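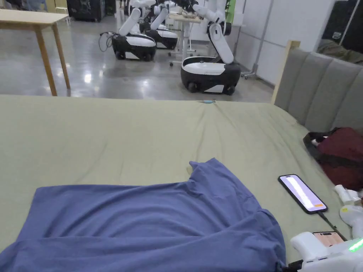

Slower, Ivone kept telling me, you're showing it how, so let it see your hands think. She was right! I'd been rushing every fold like I was late for a bus, and the recordings were useless for teaching anything. So today I took my time with the blue one on the green sheet – pinch, lift, lay it over, let go – and I loved it. 40 demonstrations before supper, my best yet. Sleeves still get me. Toivo wants 300 by the end of the month and I think we can do it. Wrist a bit sore. Tomorrow, towels, and I want the left gripper again.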